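Vemanthorpe Robotics Forum > Learning and Control > Data collection

Thread: Is 2413 sim demos of kitchen chores worth anything?

getsemani_a
12 March 2019
Moving this out of the Hunar thread before we get told off again.

Background for those who missed it. We've been asked to train a pick and place policy on the Quezada kitchen set, 2413 demonstrations, all teleoperated in simulation by six people. The pitch is that you get so much variety that the real robot "should just cope". I've spent a good while going through the episodes one by one and I'm less and less convinced.

My first complaint is the wrist camera. The small blocks are the thing you're meant to be learning to pick up, and in the views I've been looking at they're tiny, a few coloured squares over on one side while the fingers take up a huge chunk of the picture. The wide floor and the plain walls give the network next to nothing to hold on to. I also keep finding that a finger covers part of whatever is nearest to it.

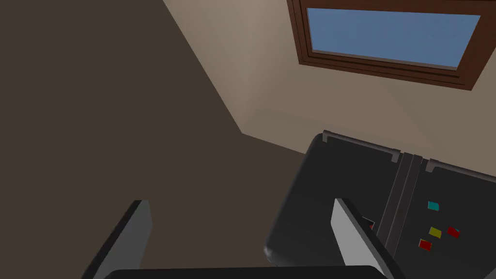
Second complaint is the labels. Every episode gets one line of text, typed in by whoever was driving, and people type what they meant to do. I have "pick up the red block" on episodes with more than one red block in view. Which one? The driver knew. The network has to guess, and we then score it on the guess.

Third, the successes. The set is filtered so only "successful" runs are kept, and success is decided by a script. I've not been able to get the script out of anyone.

Ginnel
Disagree on the cameras. A wrist camera is supposed to be half full of gripper, you want the fingers in view so the policy can learn where they are relative to the thing. Every wrist view I've ever trained on looks like that. Are you feeding it the wrist view alone?

getsemani_a
No, wrist plus head. The head view is its own headache, see below. I take the point about the fingers, but I'd still like more than a thumbnail's worth of block.

Ginnel
Then crop it. Takes five minutes.

cuc.huynh
I was one of the six drivers so I'll answer for some of this.

The labels are poor, agreed. We had a text box and a queue. I asked in May last year for a way to click on the target object and was told it would come in the next release of the tool. It's still a text box.

On the success script, as far as I was ever told it checks the final position of the target and nothing else. You could knock over half the kitchen on the way and pass. I tried to drive tidily, but I can't speak for anyone else and there was no rule about it.

Where I'd push back is on the variety. It's better than the blocks make it look. The head view gets you the table, the counter, the furniture, ordinary food and bottles. It's a fair stand-in for a messy room.

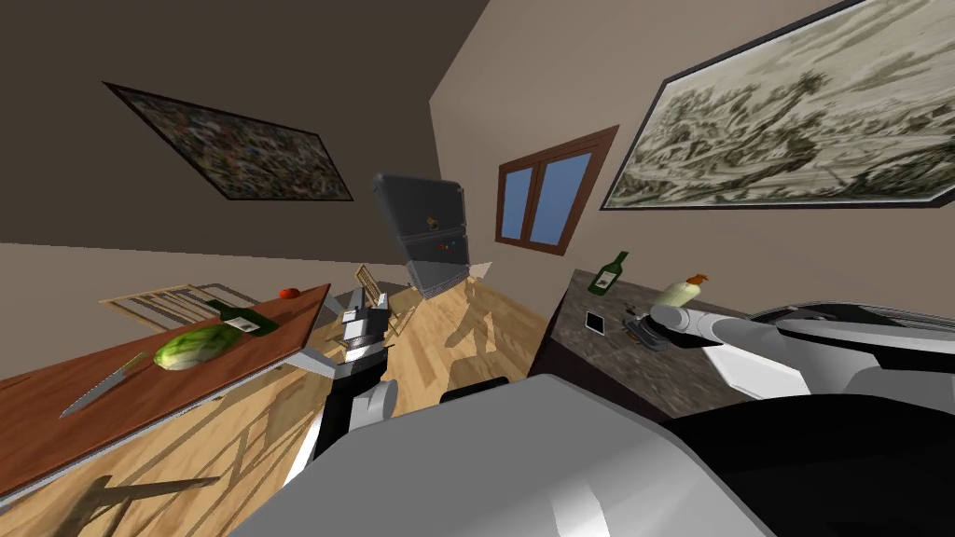

Head view. Left gripper near the far edge of the table, right one over the counter.

oldsolder
Fair stand-in for a messy room, with a lettuce and a knife on the table and that's your lunch. My kitchen has crumbs in it.

More seriously, look at the tilt. Is the head meant to be at that angle? If the whole set is like that and your real robot stands up straight, you've taught it that the floor is a hill.

cuc.huynh
The head pose is randomised per episode. Some come out level, some come out like that. It was deliberate.

oldsolder
Randomised over what range, though? "We randomised it" gets said a lot by people who picked two numbers on the way to lunch.

cuc.huynh
I don't know the range. I drove, I didn't write the config.

getsemani_a
That's my fourth complaint, thank you. The range isn't in the notes that came with the set. I've written to Hunar and had a very friendly reply with no numbers in it.

The other thing about the head view is how much of it goes on the robot's own body. All that white shell along the bottom, the same smooth shading, and our real one has scuffs and cable ties all over it. I'd bet the policy is using the shell for something it shouldn't.

Ginnel
You'd bet, or you've tested it? Mask the body out and retrain. If the score doesn't move, you were wrong.

getsemani_a
Not tested yet. Fair.

predum_user
We went the other way, 75 demos on the real arm with Predum doing the recording. One task, one table, done by one person who was fed up by the end. It beat our sim-trained policy on that table. Move the table and it fell apart, so I'm not claiming a win. I just don't believe a big number tells you much until someone shows the thing running in a room it hasn't seen.

Ginnel
75 on one table is a demo of one table.

predum_user
Yes, that's what I said.

cuc.huynh
Could you do both? Train on the sim set, then top up with your 75. I'd like to know if my evenings went into anything useful.

predum_user
Happy to try if Getsemaní will share the cleaned labels.

getsemani_a
There are no cleaned labels yet, there's me and a spreadsheet. I'll relabel the block episodes first, drop any where I can't tell which block was meant, and run it with and without the body mask. Kitchen episodes after that. If anyone has the head pose range, please message me.

oldsolder
Put me down for "no difference with the mask, big difference with the labels".

Ginnel
Same on the labels. I still say crop the wrist view.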